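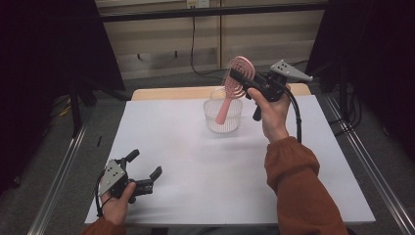 Pink hairbrush held over the clear basket, right gripper. Left gripper open and low.

Imrie student project: recording a pick-and-place task with hand-held grippers

Updated March 2021

These notes cover one recording session for the brush-and-basket task. They assume you have done the Moltton safety sheet and can log in to the lab machine.

Setting up

1. Put the white board on the table and square it to the front edge.
2. Stand the basket upright on the board, on the far side of the middle. Leave space on all sides.
3. Place the brush on the near half of the board. Change its angle between takes.
4. Route each gripper cable back along the forearm. A cable that crosses the jaws spoils the take.
5. Close and open both grippers fully, 2 times each, and check that the readings in Zurkel return to zero.

Recording a take

Start with both grippers open and still. Pick up the brush by the handle with the right gripper, lift it clear of the rim, then lower it handle first. Open the jaws only when the handle is inside the basket. Keep the left gripper low and out of the way unless the basket tips.

Move at a steady pace. Zurkel drops any take with a pause longer than 300 ms during the lift.

Saving and marking

Each group hands in 200 good takes. Name the folder with your group code, then the task number - 513 for this one. Mark failed takes as failed and leave them in the folder. They are used in the June session on error recovery.

If the log shows "jaw offset", restart Zurkel and repeat step 5.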